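Guides > Household sorting > Kirent mesh tray and cube boxes > Section 6

6. Emptying a mixed tray

The leaflet packed with the Kirent tray claims a full load can be sorted in one pass. We have our doubts. Plan on two passes, and treat anything faster as luck.

6.1 Before you start

1. Put the tray on a flat table with a cloth or felt top. Bare tabletops let the balls run.
2. Stand the cube boxes to the right of the tray, close enough to reach without leaning.
3. Decide what each box is for. The colored tops are supposed to make this obvious. They don't, so write your own list and keep it nearby.

NOTE: The Tritulholm edition of this guide tells you to fill the tray to the rim "for efficiency." A tray that full can be worked, but things will drop off the top the first time you pull at a towel.

6.2 First pass

4. Take small packets and wrapped pieces from the top layer first. They slide down between the balls and are a nuisance to find later.
5. Lift towels straight up by the middle. Waffle weave catches on spiky rubber balls, and a sideways tug brings three or four of them along. 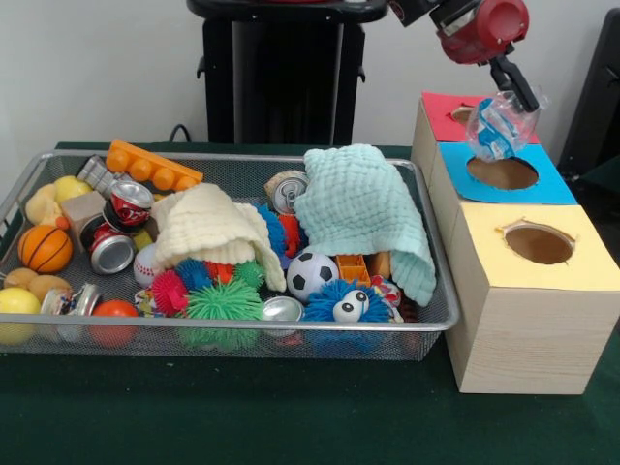

6. Shake each towel over the tray before you fold it. Small spiky balls hang on longer than you would expect.
7. Take out the crushed cans one at a time.

CAUTION: Crushed cans can have sharp creases and open tops. Don't reach under a towel with bare fingers. The thin gloves sold for this job are, in our view, not worth much; use ordinary work gloves.

6.3 Second pass

8. Pick out the balls, large ones first. Whether you split them by sport or by color is up to you. Balaskas recommends color, for reasons it doesn't give.
9. Collect building bricks, wooden blocks and pegs last. Check the corners of the mesh.
10. Foam pieces weigh next to nothing and get swept up with the towels. Look there before you report one missing.

NOTE: The Rorthorpe checklist allows 55 minutes for both passes. Ignore it and stop when the tray is empty.

Questions about this section: use the contact form | © Kirent | Back to top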